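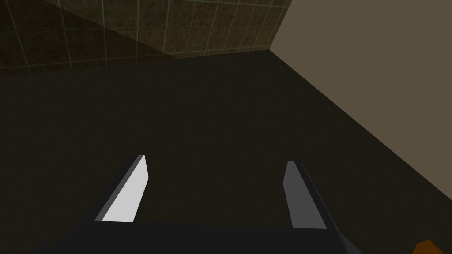
Natsumi Kuroda wrote to us after last year's round that the diary took her less time than making a cup of tea, but that she wished she had been told at the start to keep it next to the bed. So we are telling you now: keep it next to the bed.

Sirkura is looking for 36 adults to take part in a study of sleep and shift work. You can apply if you work at least 2 night shifts in a normal week, have done so for six months or more, and live within travelling distance of our rooms at Sqalli House.

What you would do

Fill in a short paper diary each time you wake up, for four weeks. It asks when you went to bed, when you think you fell asleep, how often you woke and what you had eaten or drunk beforehand. Naps count - please write them down as well.

Come in twice for an interview, once at the start and once at the end. Each interview takes under an hour and can be booked for the morning, straight after a shift, or for the late afternoon. We do not take blood and there is nothing to wear overnight.

Who cannot take part

People who are pregnant, who are being treated for a sleep disorder, or who expect to change jobs during the four weeks. If you take sleeping tablets now and then, apply anyway and mention it on the form.

Payment

You will be paid for both interviews and for the finished diary, by bank transfer, at the end of the study. Bus and train fares are refunded if you keep the tickets. If you drop out partway you will be paid for what you have done.

Your details

Diaries are stored under a number, without your name. Your employer will not be told that you have applied. You can leave at any time without giving a reason.

How to apply

Ask for form 601 at the Sqalli House front desk, or ring extension 3683 and leave your name, a number and a good time to call - we know that many of you sleep during the day. Forms must reach us by September 29, 2025. Everyone who applies will get an answer, including those we cannot place this time.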